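Blackout curtains for a box room — how do I stop them looking so flat?

Posted by Bijan Ghaffari in Home & Textiles
Wed 18 August
Share (4) | Print | E-mail this page

Hello all! I've finally got round to doing up our box room in Vilside as a little sewing and hobby room, and I'm absolutely loving it so far. The snag is the curtains. I bought some heavy dark green fabric, 2 panels' worth, and hung them in July on a plain pole. They keep the light out beautifully, but they hang like a pair of boards. I'd love some proper folds in them. Is it the fabric, the width, or am I just bad at hanging curtains? I don't want to buy a fancy track if I can help it.

Erlinda Lumanlan
Oh, what a lovely project! It's nearly always the width. Measure your pole, double it, and that's how much fabric you want across (finished width, so allow extra for the side hems). If your panels only just cover the window when they're closed, they'll be flat as a pancake whatever you do to them. Add another panel if you can still get the same dye lot! 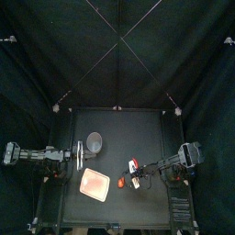
Dark cloth is a joy once there's enough of it, so please don't give up on the green. A good press on the wrong side first, then hang them, open them fully, smooth the pleats down with your hands from top to bottom and tie them loosely in two places with strips of old sheet. Leave them tied for a few days. You'll be amazed! Mine are the sort of very dark green-black you can see behind the table and down both sides of it, and they fall in those soft slanting folds all by themselves now. Check your hem too — a skimpy single hem has no weight to it, and a deep double one pulls everything down nicely. I did all mine by hand in front of the telly, and I'd happily do it again.

Rugemalira
Curtain weights. Job done.

Gullum
Agree with Erlinda on the width, but I'd look at the heading as well. If it's a plain slot top pushed straight on to the pole, the folds go wherever they like. Pencil pleat tape is cheap and very easy to sew on. Pull the cords from the outside edge, knot them, and don't cut them off or you'll never get the curtain flat for washing! I've put it on everything in our house and I'm still not bored of it.

12 people found this page useful | 3 comments

Related topics
Can I wash lined curtains at home?
Taking up curtains without a machine
Best thread for heavy cotton
Alel's guide to pencil pleat tape
Removing old hem creases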